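I've been going to the outdoor pool in Ballmont for seven summers now, and I'd like to make a case for something that gets me funny looks whenever I bring it up: cold water, slow swimming, and no lanes.

I mean it about the lanes! Last March the pool board sent around a plan to rope off the whole thing, end to end, from opening until noon. Slow, medium, fast. It sounds perfectly sensible on paper, and I'm sure whoever drew it up was tired of getting kicked in the ear. But I think it would take away the one place in town where people of different speeds still have to look out for each other.

Take my friend Erzsébet Hajdu. She swims a kind of breaststroke with her chin up so she can talk, and she'll talk the full length of the pool if you let her. Under the new plan she goes in the slow lane, I go in the medium lane, and we wave at each other over a rope. Fabrice Bouvier, who used to race when he was younger and still has the shoulders, goes in the fast lane with two college kids and never gets to hear her complain about tomatoes again. I don't see how that's an improvement for anybody, except maybe Fabrice's lap times. 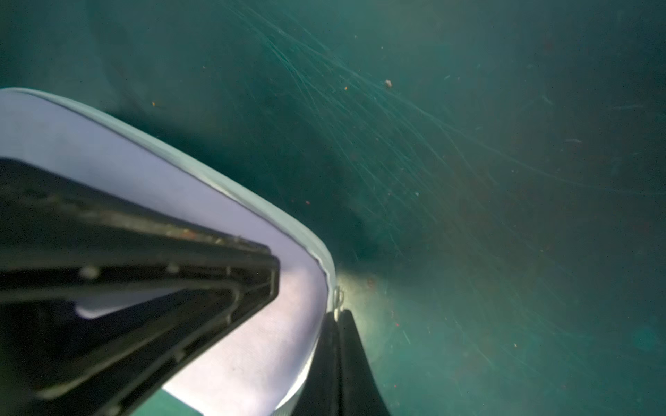 And we do manage, you know. You lift your head, you see somebody coming, you drift left a little. When a kid cannonballs in where he shouldn't, somebody has a word with him, and it isn't always the lifeguard. I learned more about sharing space from that pool than I ever did from school or work (my office has a color-coded chart for the microwave, so draw your own conclusions).

The other argument I hear is about numbers. The board says 205 people came through on the busiest day last year, up to 237 if you count the toddlers, and that you can't have that many bodies paddling around with no system. Okay, fair enough. But those 237 were there on a blazing hot afternoon, and the lanes are supposed to be for the morning, when it's mostly the same sleepy faces and a radio playing in the ticket booth. Rope it off on the crowded afternoons if you have to, and leave the mornings alone.

I did try it the other way, to be fair. My sister lives over in Jullham, where they've had lanes forever, and I went with her every morning for a week. Everything was very tidy. I swam farther than I usually do, I'll admit that, and a man tapped my foot to let me know I was holding him up. He was polite about it. I said sorry, I let him by, and then I spent the rest of the week listening for him behind me. I didn't learn one person's name.

Maybe that's what some people want from a pool, and if you're training for something I completely get it. Give the racers an hour at the start of the day, or even two, and I'll happily stay in bed. I'd just like the rest of the morning to stay messy.

The board is taking written comments through the end of the month, and there's a box for them by the front turnstile. Mine's already in there, and it's three pages long. Erzsébet says hers is longer.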